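Household Textiles and Their Care
Unit 4: Laundering Before the Machine Age
Kinbridge Institute, Department of Domestic History
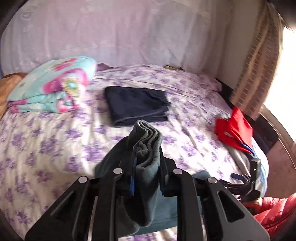

Washing in a large household was a seasonal task well into the nineteenth century. Linen was stored in quantity so that it could be washed a few times a year, and a full press was a sign of standing. The Ostermann household book, begun in 1797, records a great wash every July and lists the soap, lye and hired labor required.

Lye was made by pouring water through wood ash. Linen was soaked in it, rinsed, beaten and laid on grass to whiten. Wool was treated separately – hot water and rough handling cause the fibers to mat and shrink.

Terms to know: bucking, bleaching ground, fulling, mangle.

Students should note that household books record expense more fully than work. Tasks done by family members seldom appear in them, and totals should be read with that in mind.

Reading: Traltbridge Reader, chapter 2.

Written work: Compare the care of linen and wool in one household source. Maximum length 3000 words, with notes.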